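Open day at the Brundero football ground

The women's side had an away fixture and the men's side had a bye, so the club threw open the gates at Brundero Park and invited the rest of us to see where the membership money goes. A good deal of it goes into drainage. I know this because the tour began with drainage, stayed on drainage for 23 minutes, and came back to it twice.

Our guide was Sobia Marwat, who runs ground operations and used to play left back for the reserves. She walks at left-back pace, too. By the time the slower half of the group had reached the tunnel she was already on the far touchline with her boot in the turf, explaining root depth to a man in a Hashmi League scarf and his extremely patient daughter.

The pitch

It was relaid in January after two seasons of complaints, most of them mine. The old surface had a dip near the southern corner flag where a decent cross went to die. The dip has gone. I stood on the spot for a while feeling oddly bereft, as it had been a reliable excuse for our set pieces.

Underneath there is sand, then gravel, then pipe. Marwat will happily draw it for you on the back of your program.

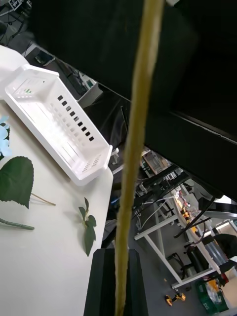
The change rooms

Smaller than you'd think, and the away room is smaller again. The club insists the two were built to the same plan. The away room also has the hot water system in it, humming behind a door like a neighbour's fridge. The home room got new benches over the break, 14 lockers and a whiteboard still carrying the bones of a corner routine. Three arrows pointed at the near post and one pointed at the door. Having watched us all summer, I'd say they've been sticking to it.

Kids were allowed to sit on the physio table. So were adults, if they asked nicely, and I can report that it's more comfortable than anything in the main stand.

The main stand

It seats 886, a figure that gets rounded up in every grant application I've ever read. The new scoreboard was supplied by Genance and has been much discussed in the newsletter. It can show the score, the clock and the substitutions, and on open day it showed the words WELCOME TO BRUNERO for most of the morning. By lunch somebody had found the D.
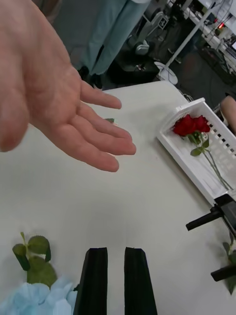 From row F you get a fair view of the whole park except for the goal at the car park end, which sits behind the camera platform. I've had that seat for six years and have heard some wonderful goals from it. Marwat says the platform will be moved when the lights are done, and the lights will be done when the council finishes with the paperwork.

Food and getting there

The canteen had sausages, lamingtons and a vegetarian option that was the bread and onions. The Mukuseo coffee cart parked behind the northern goal did a better trade than the merchandise tent, where last season's away shirt is down to half price and still looks like a beach towel.

Parking is on the grass off the service road and costs a gold coin. If you're coming by bus, get off at the primary school and walk the 300 metres back, and ignore the sign pointing the other way. It's for the old entrance, now a compost bay.

The next open day hasn't been set. Members get first go at the tour spots, and the drainage talk is included.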